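Wanted: people to help us work out why our robot keeps letting go of drawers

I look after testing on the Trilis project at Brirkico, and I'm after a handful of patient people for a paid study this April. No robotics background needed — if you've ever fought with a sticky chest of drawers, you're qualified.

We've got a fault. Our two-armed robot practises opening drawers in simulation, and in the last batch the grip gave way partway through the pull in 389 of 1,811 runs. In a few of those the arm carried on moving with nothing in its grip, and I don't want that happening near a real person's shins!
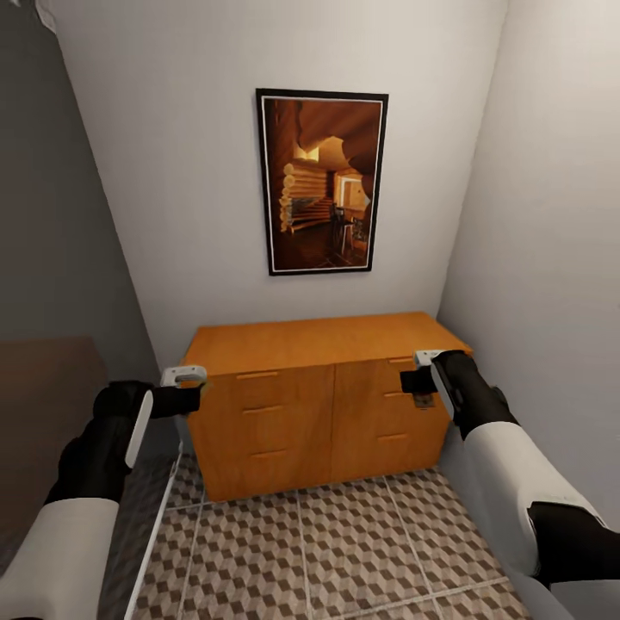

The logs tell us when the grip fails but they're hopeless on why, so I'd like fresh eyes on it. You'd watch replays on a laptop, pause when something looks off and tell us in your own words what you think went wrong (handle too thin, bad angle, too much of a hurry, whatever strikes you). You'll see up to 315 clips over three mornings, with plenty of tea breaks.

Sessions are at our Gounder office, ground floor, step-free. You'll need to be 18 or over and happy looking at a screen for an hour at a stretch. We pay £600 for all three mornings, plus bus or train fares.

To apply, send a few lines about yourself through the Fultuvo sign-up page — no CV, please. Tell me which mornings you can't do.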